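**Progress report to Plarnar, second period – Julledthorpe workshop, 20 August 2025**
Prepared by Wubit Derese, with corrections from Laiba Afridi, some of which I have accepted.

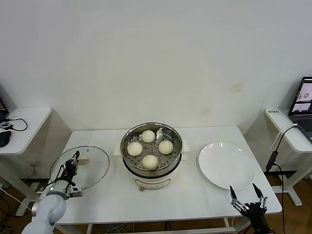 The short version is that we are a little behind on quantity, ahead on quality, and over budget on buns.

## Where we are

You will remember that the first period went mostly on getting the two arms to agree about where the table was. That is settled. Since then we have been recording the kitchen tasks by remote control, with an operator driving both arms while the joint positions and the video are logged together. The steamer task is the main one. The left arm deals with the lid, the right arm moves the buns to the plate, and then the lid goes back on. A person can do it while talking on the phone. Laiba's first complete run took seven minutes and she did not want to talk to anyone afterwards.

As of this week we hold 1965 recorded runs across all tasks. We throw out any run where an arm hits the pot, where the video and the joint log drift apart, or where the operator says a word we would not want on the audio. (We have since turned the audio off. It was no use to the model and it was bad for morale.)

## What has gone well

Changing how we brief operators helped more than any piece of kit. In the first period we asked them to be quick, and they were, and the recordings were full of small snatched corrections that the model learned faithfully. It would approach a bun, flinch, and approach again. We now ask for slow, dull movements with a clear pause before each grasp, and the flinch has mostly gone.

The Vinodix control handles arrived late but work well. The squeeze on the handle maps straight to the opening of the gripper, so new operators need roughly half a day before their runs are worth keeping. With the old keypad it was closer to a week, and two people gave up.

We also tried guiding the arms by hand for the lid lift. It gives lovely smooth paths, but the operator's own sleeves and elbows end up in the video, and the model seems to think an elbow is part of the job. We have kept hand guiding for rehearsing a path and do all the recording remotely.

## What has not

The lid. It is round, it is see-through, and the model has trouble telling it from the table behind it. Grasping by the knob lets the lid swing. Grasping by the edge holds it steadier, but only if the fingers close at a sensible angle, and operators differ about what is sensible. Laiba has written a page of guidance on this. I have read it and still get it wrong.

Buns are a close second. A fresh one gives under the fingers, a day-old one does not, and the model has no way of knowing which it has been handed. We lost most of a morning to a batch that had gone hard enough to roll. The rubber ones from Leite behave the same every time, so the model does very well with them and then squashes the real thing. We are mixing the two and keeping a note of which is which in the log.

Our other delay was plain bad planning on my part. I let the two arms be calibrated by different people using different rulers. Two days of recordings had to go, and we now own one ruler.

## Money

Spending is in line with the plan apart from consumables. I had put food under "sundries" in the original bid and this was optimistic. I would like to move a small amount across from travel, where we have spent nothing, on account of not having been anywhere. The revised sheet is attached and needs your approval before the next claim.

## Next period

- Train on the cleaned set and test with the steamer moved to spots on the table it has not been recorded in.
- Record more failed lid grasps followed by a proper recovery. At present the model has never seen anyone make a mistake and put it right, so when it misses it simply carries on, holding nothing, with great confidence.
- Bring in 7 new operators, at least two of them left-handed.
- Decide on the second lid camera. Laiba is for it. I am for it if someone else does the cabling.

We should have test results to show you by October. If you are coming to see it in person, please let us know a few days ahead so we can order in.

W. Derese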